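Havlíček Regional Brewing Championship: Questions from Competitors

Who may enter?
Any barista currently working in a café or roastery in the region. Each business may send two competitors. Entries close at the end of May or once 20 places have been filled.

Which coffee is used?
In the opening round, every competitor brews the same washed lot, roasted by Vurka. Finalists bring their own coffee and must supply 400 grams of whole beans at check-in.

May I bring my own grinder?
Yes, in the final only. Opening-round grinders are provided and may not be recalibrated by competitors.

What should I bring, and how should it be packed?

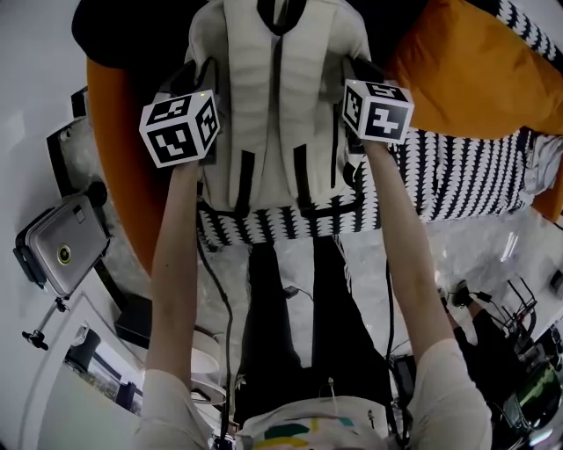
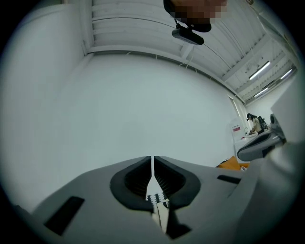 Brewers, filters, kettles and cups are the competitor's responsibility. Storage behind the stage at Fokavthorpe is limited to one bag per person. A backpack with padded panels, like the cream one in the first photograph, is suitable — hard cases are accepted only for grinders. Please label every item with your surname.

How is the score calculated?
Three sensory judges taste each cup, and the head judge, Rima Ghanem, confirms the totals. The maximum score is 200 points. Scoresheets are returned after the final.

Can I withdraw?
Written notice should be sent to the competition coordinator, Aatos Seppälä. Fees are refunded in full until the brewing schedule is published.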